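Brurnia completes floor renewal at the Arkden building in Clirncombe

Light gray carpet and off-white walls in all rental rooms; the doors open to visitors on Sun 17 November

CLIRNCOMBE – Brurnia, the family company for floors and interior walls, has finished its work in the Arkden building. The company has laid 1,439 square meters of new carpet in the rooms and corridors of the two upper floors and has painted the walls beside it. The work started in September and was done in stages, so that the tenants could stay in the house during the whole time.

The Arkden building offers small rooms for rent to local firms, clubs and private teachers. There are 78 of them, and until this year they had many different floors. Some had old vinyl, some had a brown carpet from the first years of the house, and in a few rooms both were found, one on top of the other. Tenants who moved from one room to another often asked if they could take their floor with them.

With the new carpet all the rooms have the same floor. It is a low-pile carpet in light gray, with small darker flecks in it. The owner of the house and Brurnia chose it together after they had put four samples in a corridor on the second floor and let the people walk over them for two weeks. The plain dark sample showed every bit of paper and dust. The two beige samples were liked by many tenants, but they looked yellow next to the new wall color. The speckled gray was the one which most tenants had marked on the list at the front desk.

The carpet was supplied by Sarıgül, a trading house for floor coverings which works with Brurnia for the first time. It was delivered in five loads, and each load was checked for differences in color before it went upstairs. Pieces from different loads were never put side by side in the same room.

For the walls an off-white with a slightly creamy tone was used. Many of the rooms have only one window, and a pure white looked cold there on dark afternoons. The surface was made smooth before painting, and old holes from shelves and picture hooks were filled. Tenants who want to put up shelves again are kindly asked to speak with the front desk first.

The most time was needed for the edges. In an older house the walls are seldom straight, and the line between the floor and the wall had to be cut by hand in almost every room. Where two sections of carpet meet, the joint stays visible as a thin line if one looks closely. This is normal with a short pile, and tenants do not need to report it. A joint that stands up or can be caught with a shoe should be reported, and Brurnia will repair it free of charge during the first year.
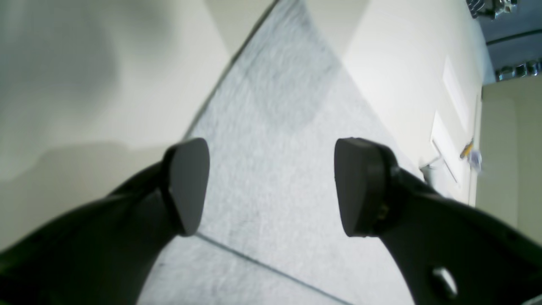
Arkden building, Clirncombe: the speckled light gray carpet with a seam, beside the off-white wall.

Care of the new floor

Each tenant receives a sheet with advice for the care of the carpet. Regular vacuuming is enough for normal use. Spilled coffee or tea should be taken up with a dry cloth and not rubbed. Chairs with wheels may be used when the wheels are of the soft kind. The front desk keeps up to 100 felt pads for table and chair legs, and tenants can take what they need without payment.

Visiting the rooms

On the open day visitors can see the corridors and several free rooms on both floors. The entrance is on the courtyard side, and the elevator is in use. Samples of the carpet and the wall color will be laid out at the front desk, together with the price list for the rooms. Registration is not necessary.

About Brurnia

Brurnia lays floors and paints interior walls in offices, schools and private homes in Clirncombe and the towns nearby.

Press contact: Brurnia, office Clirncombe. Further information on the Arkden building can be requested at the front desk of the house.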